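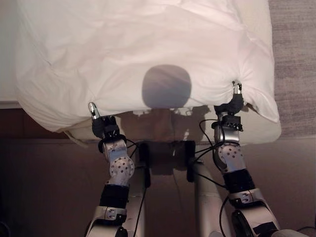

図2 白いカバーをかけた枕。カバーの表面に浅いしわと折れが見える。

検索 キーワードを入力

4. 枕の「高さ」をめぐる言い方

4.1 まず「高い」の話から

前の節では布団と毛布の呼び名を片づけたので、ここからはいよいよ枕です。わたしがこの調査でいちばん楽しみにしていたところで、正直、録音を聞き返すのにもいちばん時間をかけました(同じ箇所を何度も再生するので、隣の研究室のデイル・ギルさんにはずいぶん迷惑をかけたと思います)。

オドゲイトとラルソルムは谷をひとつ挟んだ町同士で、方言としてはほとんど同じ扱いをされてきました。語彙集を引いても寝具の項目はたいてい両町まとめて一行です。ところが聞き取りを始めてすぐ、枕が「高い」と言ったときに指しているものが、どうも両町でずれているらしいと気がつきました。オドゲイトの話し手にとって高い枕とは、頭をのせたあとでも高い枕のことです。ラルソルムでは、置いてある状態で高さがあれば、頭をのせてぺたんとつぶれてしまっても「高い」でかまわない。この違いに気づかないまま最初の数軒を回ってしまったので、初期の録音には、わたしと話し手がまるで別の枕について盛り上がっている場面がけっこう残っています。

きっかけをくれたのはオドゲイトのマヴァンウィ・ワトキンズさんです。わたしがラルソルム式に「これは高い枕ですね」と言ったところ、すぐに直されました。

 「それは高いんじゃないの。ふくれてるだけ。寝てごらんなさい、耳まで沈むから」

この「ふくれてる」がオドゲイトではれっきとした分類語で、見た目だけ厚みのある枕に使います。図2のような枕も、オドゲイトの人なら頭をのせてみるまで「高い」とは呼んでくれません。ラルソルムの人なら、見ただけで高いか低いかを言うはずです。

4.2 聞き方について少し

聞き取りは両町を合わせて60軒で行いました。質問票は用意したものの、途中からはほとんど雑談です。お茶をいただきながら寝室の話をするのは最初こそ気恥ずかしいのですが、枕の話になると皆さん急に饒舌になります。肩こりの話、子どものころの枕の話、泊まり先で眠れなかった話。質問票の順番どおりに進んだ家は数えるほどもありませんでした。

発話の切り出しと書き起こしはモアタズ・マンスールさんと分担しました。寝具に触れた発話はおよそ2,000になり、このうち高さの語を含むものだけを本節で扱います。硬さの語(「張る」「こわい」「しまる」など)は次の節に回しました。高さと硬さを同時に言っている発話も多くて、ここの線引きには最後まで悩みました。たとえば「この枕は負けない」という言い方があります。頭の重みに負けないという意味なので、高さが保たれるとも読めるし、硬いとも読めます。マンスールさんは硬さ派、わたしは高さ派で、結局、話し手が直後に首の話をしたら高さ、耳や頬の話をしたら硬さ、という目安を立てて分けました。荒っぽいやり方なのは承知しています。ただ、別々に分類してから突き合わせてみると、思ったより食い違いは少なかったです。

書き起こしでは、言いよどみも相づちも残してあります。枕の高さを言う直前に、話し手が黙って手で厚みを示すことがよくあって、これも括弧書きで入れました。手の動きをどこまで資料として使うかは人によって意見が割れるところで、本稿では本文の議論には使わず、語の意味を決めかねたときの参考にとどめています。

4.3 「沈む」と「逃げる」

オドゲイトの話し手がよく使う動詞に「沈む」と「逃げる」があります。どちらも低くなることを言うのですが、使いどころが違います。「沈む」は頭をのせた瞬間の変化、「逃げる」は夜のあいだにじわじわ起こる変化です。朝起きたら中身が両脇に寄っていた、というのが「逃げる」の典型で、羽根やそば殻のように中で動くものによく使われます。

 「うちの人のは逃げるのよ。夜中に一度たたかないと」(オドゲイト)
 「沈むのはいいの。沈んだところで止まってくれれば」(オドゲイト)

ふたつめの例がわたしはとても好きです。沈むことそのものは欠点ではなく、止まる場所があるかどうかで良し悪しが決まる。オドゲイトの「高い」は、この止まったところの高さを測っていると考えると、4.1のマヴァンウィさんの訂正もすっきり説明がつきます。

ラルソルムにも「沈む」はあります。ただし悪口としてはほぼ使われず、やわらかくて気持ちがいいという褒め言葉に近い。「逃げる」のほうは、ラルソルムでは枕について一度も出てきませんでした。同じ現象は「寄る」と言います。「寄る」は布団の綿にも使うので、枕専用の語がないということになります。ハウェル・パリーさん(ラルソルムで長く寝具店を営んでいた方です)に「逃げる」を使うか尋ねたら、枕が逃げたら追いかけなきゃならん、と笑われてしまいました。谷の向こうからのお客さんがそう言うのは聞いたことがある、とのことでした。

4.4 カバーをかけると語が変わる

もうひとつ、予想していなかったことを書いておきます。カバーのあるなしで高さの語が変わる話し手がいるのです。

エルネッド・ワトキンズさん(マヴァンウィさんの娘さんで、結婚してラルソルムに移った方)は、中身だけの枕には「高い・低い」、カバーをかけた枕には「厚い・薄い」を使います。ご本人に自覚はなく、録音を一緒に聞いていて、あら、ほんとうだ、と驚いていました。お母さんのほうはカバーの有無にかかわらず「高い」で通します。

最初はエルネッドさんひとりの癖かと思っていたのですが、ラルソルム側の録音を聞き直すと同じ使い分けがぽつぽつ見つかりました。カバーをかけると枕は布のものとして扱われ、布には「厚い」を使う、という筋道でひとまず説明できそうです。パリーさんの店ではカバー付きで並べた枕の札に「厚手」と書いていたそうで、店の言葉が町に広まったという線も捨てきれません。札の現物が残っていないか探してもらっているところです。見つかったらうれしいなあ。

しわについての語もここで触れておきます。カバーの表面にできる浅いしわを、両町とも「波」と言います。「波が立ってる」はカバーが大きすぎるとき、「波もない」はぴんと張りすぎているとき。後者はオドゲイトではあまりよい意味ではなく、客用の、まだ誰のものでもない枕という含みがあります。マヴァンウィさんによれば、自分の枕なら少しは波があるものだそうです。図2のカバーは、両町の言い方では波のあるほうに入ります。

4.5 先行の記述とのずれ

この地域の語彙を扱ったものとしては、ヴァヒディ語彙集がいちばん詳しく、わたしもずっとお世話になっています。枕の項には「高し、低し、両町同じ」とあります。今回の結果とは合わないのですが、語の形だけを見ればたしかに両町同じなので、間違いとは言えません。あの語彙集は語形を集めるのが目的で、頭をのせてから測るかどうかまで尋ねる質問は入っていませんでした。

一方、ファーデン調査の手書きカードのなかに、「枕、寝て高し」という書き込みのあるカードが2枚ありました。どちらもオドゲイトの話し手のものです。清書の段階で「寝て」が落とされていて、印刷された版では読めません。閲覧室でこのカードを見つけたときは思わず声が出て、係の方にじろりと見られました。少なくともカードが書かれた時点で、調査者の耳には引っかかるものがあったわけです。ラルソルムのカードには対応する書き込みが見当たりません。もっとも、ラルソルム分は束がひとつ所在不明になっているので、なかったと言い切るのは控えておきます。

世代差については、今のところはっきりしたことが言えません。オドゲイトの若い話し手のなかにはラルソルム式の「高い」を使う人が5人いて、うち何人かは通販で枕を買うと話していました。商品の説明に書いてある高さは置いた状態の寸法なので、そちらに引っぱられているのかもしれません。ただ、同じように通販で買いながら「寝てみないと高いかどうかはわからない」と言い張る若い人もいました。買い方だけでは片づかないようです。5月の追加の聞き取りではここを重点的に尋ねるつもりで、質問票も寝具の入手先から始まるように並べ替えました。

硬さの語に移る前に、「首が立つ」という言い方だけ注記しておきます。枕が高すぎて首の後ろがつらいことを言い、両町で意味は同じでした。高さの基準が違うのに、高すぎるときの言い方は揃っているのです。体の側から言う表現は谷を越えても変わりにくいのかもしれず、硬さの節で扱う「耳が鳴く」も同じ仲間として5.2で取り上げます。

シェア 5 コメント 2

お問い合わせ | 著作権について | 無断転載を禁じます | ページの先頭へ戻る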